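# Visit Report: Robotic Disassembly Demonstration at Galldale

Fri 27 March

Prepared by Ilham Wuisan and Nandini Bhat

## 1. Purpose of the visit

The visit was part of the second-term module on industrial handling. The assignment was to observe one automated task, record how the workpiece is presented to the robot, and list the points at which a person still has to step in. Our group chose the open day at Galldale, where a cell for taking apart and refitting used desktop computers was being shown. Rekha Sundaram arranged the places. The demonstration was run by Fuad Tesfamariam, who also answered questions at the end.

## 2. Background given by the host

Galldale receives retired office computers in mixed lots. Most are sorted by hand. The cell shown to us is a trial under a project called Burninia, and it deals with one family of tower case only. The host gave two reasons for that limit. The part positions are known in advance, and the case opens from the side without tools.

According to Mr. Tesfamariam, 355 computers had gone through the trial before our visit. He did not give a success rate, and we did not press for one. A full cycle was scheduled at 7 minutes, with the side panel taken off by an operator beforehand.

## 3. Sequence as explained

The order of work on the handout was:

1. Operator removes the side panel and lays the tower on the table.
2. Robot checks the case position against two reference points.
3. Memory, processor and hard drive are handled one at a time.
4. Each part is placed in, or taken from, its own position in the tray.
5. Operator inspects the case and signs the sheet.

The same program can be run in either direction. For removal, the tray starts empty. For refitting, it starts loaded. The software that steps through the sequence is called Luretti and was written on site. It stops and waits for a key press if the measured force goes over a set limit. The host called this limit conservative and said it would be raised in April after more trials.

## 4. Observations

Access is the main difficulty. The gripper has to go down between the drive cage and the board, and the fingers work close to a fan shroud. There is little room to tilt. A part that needs a straight vertical pull is therefore easier than one that has to be slid sideways first - the hard drive on its rails was the example discussed.

Cables are the second difficulty. They do not return to the same place after being moved, and the program has no model of them. Mohandas Pai asked whether they could be clipped back before the run. The answer was that they can, but the time is then charged to the operator.

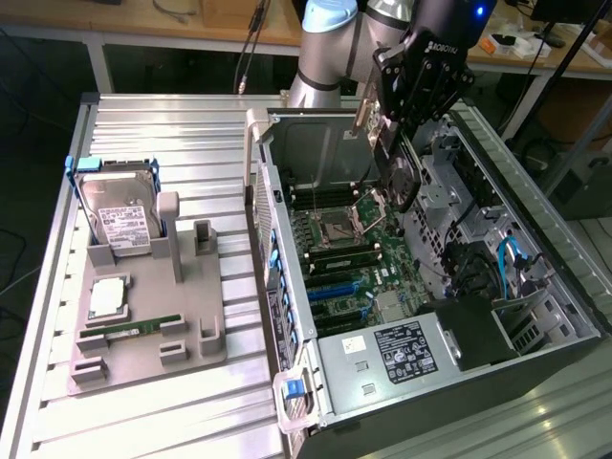

**Department of Mechatronics, Poojary Technical College**

The tray carries a good part of the precision in this setup. The drive stands upright in a slot, the processor sits in a square recess, and the memory stick lies flat in a long holder, so each part has one defined pose. With the processor out, the socket bracket stands open, and we noted the bracket as a separate step missing from the handout. The table is ribbed aluminum and reflects light strongly, a point to check in any layout that depends on a camera.

## 5. Limits of this report

We watched for 60 minutes and took no force readings. Cycle time is quoted from the host. Damage to contacts could not be judged from where we stood.

## 6. Follow-up

- Ask Galldale for the tray drawing, with tolerances on the processor recess.
- Build a simple copy of the memory holder and test it with 5 different sticks.
- Add the bracket step to the sequence chart before the group presentation.
- N. Bhat to send the corrected chart to R. Sundaram.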